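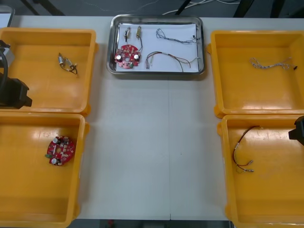 **How often is the sorting table inspected?** Once per shift, before any parts are moved, and again whenever the tray liner is replaced.

Checklist for the component sorting table, Harms workshop
Inspection date: March 18, 2019
Inspector: Sabine Reuter
Reviewed by: Jörg Brandes

## 1. Table and tray

- [x] Tabletop clear of loose screws, clippings and solder debris.
- [x] Steel tray stands level. Rim free of burrs.
- [x] White paper liner in place. *Comment: liners are to be changed after 20 trays or when torn, whichever comes first. The log in folder 186 was two entries behind and has been brought up to date.*
- [ ] Table joint checked with a straightedge. *Comment: deferred. The straightedge is on loan to the Orkow site.*

## 2. Yellow bins

- [x] All four bins in position, two at each side of the tray.
- [x] No cracks in walls or corners.
- [x] Bin floors examined under overhead light. *Comment: fine crisscrossing scratches and scuffs on the plastic, with a few small dark specks on the molded ridge. Wipe down with a lint-free cloth. Scratches of this kind are acceptable under the workshop standard; a groove that catches a fingernail is not.*

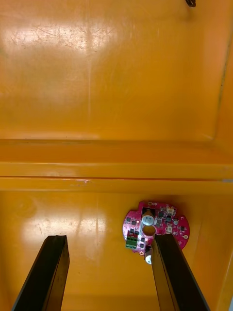
## 3. Circuit boards and wired parts

- [x] Round red boards handled by the edge only.
- [x] Boards placed flat. Capacitors must not carry the weight of another part.
- [x] Wrist strap tested before handling. *Comment: tester reading within limits.*
- [ ] Harness leads laid out without kinks or knots. *Comment: open. Mr. Gallardo is to confirm the minimum bend for the twisted bundle with the supplier, Gotutier.*
- [x] Crimp terminals kept away from board surfaces.
- [x] Small parts with thin leads kept in a bin or in the tray at all times, never on the bare table. 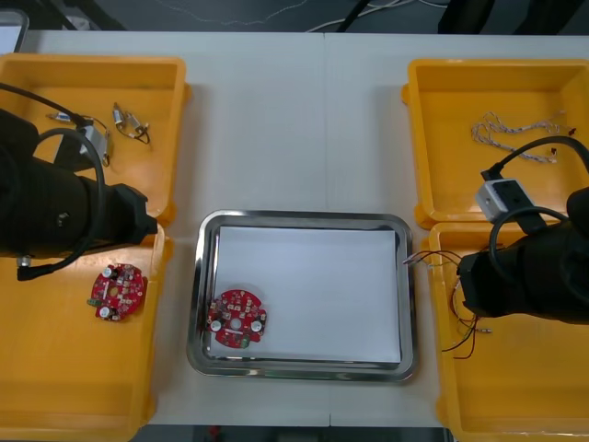

*Fig. 3. Sorting table with one round board in the tray and one in the lower-left bin.*

## 4. Follow-up

| Item | Responsible | Status |
|---|---|---|
| Straightedge check of table joint | Arne Buschmann | Open |
| Bend limit for twisted bundle | Emiliano Gallardo | Open |
| Wipe-down of bin floors | Sabine Reuter | Scheduled |
| Order of 300 paper liners | Jörg Brandes | Placed |

Open items are carried over to the next checklist under the same wording. Any damaged board is to be bagged, labeled and reported on Form 11 before the end of the shift.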